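About Kollell

Filed under: Company / Who we are / Foil, trays, leftovers

Kollell sorts the things that come back from lunch. Offices, schools and a couple of banquet halls send us what is left after their people have eaten, and we go through it at a table and decide what each item is. You would think the item would already know. A foil tray that held lasagna is aluminum with opinions. A shiny snack pouch looks like aluminum, crinkles like aluminum and may be mostly plastic. A wadded napkin can hide a fork, a lemon wedge or somebody's retainer (we have mailed back two).

We started in the back half of a former carpet showroom, which Renzo Pace had rented for a catering business that lasted one summer. The catering was fine, he maintains. What he could not stand was the end of the night, when everything from eight tables went into one bag and the bag went into a dumpster. He began keeping the foil out. Then he began keeping other caterers' foil out, and his wife asked for her garage back, and there was a company.

Nandini Kulkarni joined to do the books and stayed to do the arguing. She wrote our sorting guide, which is 41 pages long and has a chapter on lids. Anil Poduval handles pickups and the customers. Kumaresan Pillai runs the table and has the final word on anything shiny. There are seven of us in all, and we have lunch together, and yes, we sort it.

How the table works

We tried conveyor belts and we tried stations with laminated signs, four colors of them, and in the end we went back to what Renzo had in the garage. One white table, with something blue at the left end and something white at the right. White tabletops show crumbs and sauce, and they also show you the small beige thing you were about to ignore. Every item gets its turn on the table or over it. Kumaresan likes them one at a time, even when there is a line of bags out to the loading door and Anil is standing there looking at the clock.

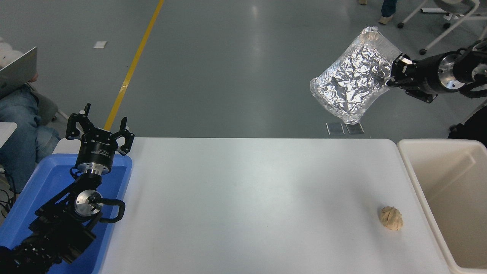

Most of the delay in a day comes from foil that has been balled up. People do this kindly, to save room, and we wish they would stop. A flat piece can be judged at a glance. A ball has to be opened, and inside it there is generally another decision. We ask customers to leave foil more or less in the shape they found it, and about half of them read the email.

Our tests are not scientific, though Nandini has given them numbers. Test 1 is the scrunch: if it stays crumpled, it is probably foil, and if it slowly opens up again like something waking from a nap, it is probably plastic film with a metallic coat. Test 2 is the tear. Test 3 is asking Kumaresan. Test 3 is popular and there is some pressure to retire it before he goes on vacation.

Last year we kept 700 bags' worth of foil and trays out of the general trash, from 493 pickups. Those are our own counts, made in Nandini's spreadsheet, and she would like it known that she has two tabs to back them up. We don't turn them into trees or swimming pools. We have never understood how much a swimming pool is.

What we take

Foil trays and pans of any depth, with or without their cardboard lids (with is more interesting for us, without is faster). Foil wrap. Paper, if it has not been used to mop up curry. Clean rigid plastic. We do not take glass, after the thing with the glass.

Please scrape your trays. A scrape will do and we are not asking for a rinse, let alone the dishwasher, which Tandix, our second-oldest customer, tried for a month out of pure enthusiasm. The dishwasher lost. Corners are where the cheese lives, so start there. Rims get bent on the trip over and that's fine – a bent tray is still a tray, and it weighs what it weighed before. 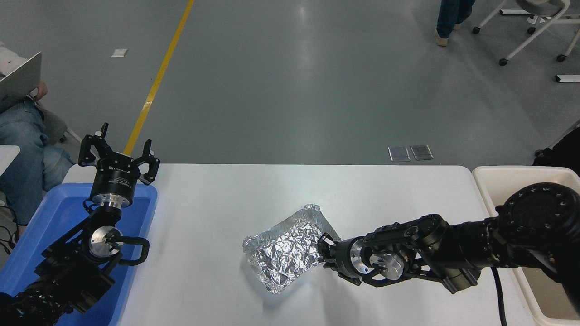 Brenda Gaete wrote to us in June to say that she had been scraping corners for three weeks, that her whole office now scraped corners, that a man in payroll had brought in his own spatula, and could we please tell her whether all this was making any difference or whether we were just particular. Both, we told her. A scraped tray goes straight through, and a cheesy one gets set aside for a second look, where it sits making the place smell like a pizzeria that has closed. She wrote again to say the man in payroll was pleased, and asked if we had a position on skewers.

We do have a position on skewers. It is on page 33.

Visits and school groups

We show people around on request, up to a dozen at a time. Nisesow, the after-school program down the street, brings a group each season, and the children are better at Test 1 than most adults and far louder about it. Wear closed shoes. The floor is gray, smooth and easy to mop, and we are fond of it for the third reason only. If you bring a mystery item from home, we will give you a verdict on the spot, and you can appeal to Nandini in writing.

For pickups, ask for Anil. For a copy of the guide, ask for Nandini and clear your evening. The next update to the lids chapter goes out on 16th December.

Shared 41 times | 7 comments

Contact | Pickups | Sorting guide | © Kollell | Back to top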